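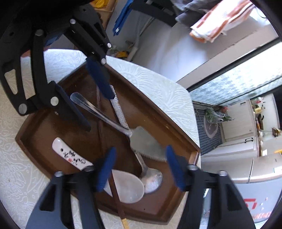 ## Section 2: Setting Up the Serving Tray

Now that your table is wiped and the cloth is smoothed out (see Section 1), it's time for the part most of our readers tell us they enjoy, and that is dressing the tray. Take your time with it. A Marnar tray is meant to live in the middle of the table all through tea and dessert, so a few quiet minutes spent on it before the doorbell rings will save you a good many trips back to the drawer.

**You will need:**

- the wooden tray
- cake server
- metal spoon with the ridged handle
- white soup spoon
- one long chopstick
- one drinking glass

1. Set the tray flat on the cloth, with the narrower end away from you. Press lightly on each corner. If it rocks, there is usually a fold in the cloth underneath.

2. Lay the ridged metal spoon down first, on the left side, with its handle toward you.

3. Place the cake server on top, at a slant, so the two cross. The broad blade should point away from you.

 **Caution:** One edge of the blade is serrated. Pick the server up by the handle, and please don't feel around for it while you're chatting with somebody.

4. Add the white soup spoon on the right, bowl pointing away and handle toward you. If yours is one of the ceramic ones with black characters on the handle, turn it so the writing faces up. It's far too pretty to hide!

5. Stand the glass upside down in the middle, rim on the wood. 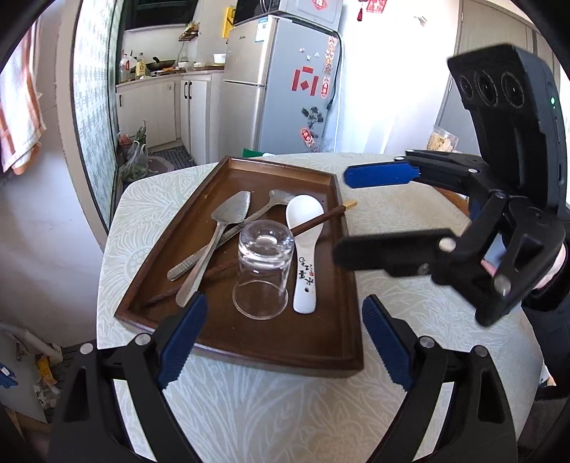
6. Slide the chopstick in last. It is longer than the tray is wide, so an end will stick out past the side, and you can leave it that way or tuck it in lengthwise, whichever you like better.

**Note:** Dry the glass completely before you turn it over. Water trapped under the rim can leave a ring on the wood, and rings are the subject of more letters to us than anything else (31 of them in July alone, bless you all). A soft cloth and a dab of Pledenero oil will lift most fresh marks. Older ones may want 2 coats, with a night's rest in between.

**Note:** Left-handed hosts can swap the two sides, putting the cake server on the right and the soup spoon on the left. Shafiq Khan, who wrote the first edition of this guide, set his own tray that way for years.

### Clearing the tray

Lift the glass off before you move anything else, then the chopstick, the soup spoon, and finally the metal pieces. Carry the tray with both hands by its raised sides. Hand-wash the wood in lukewarm water and stand it on its edge to dry, away from the stove. It should never go in the dishwasher or be left to soak.

For polishing the metal pieces, turn to page 74.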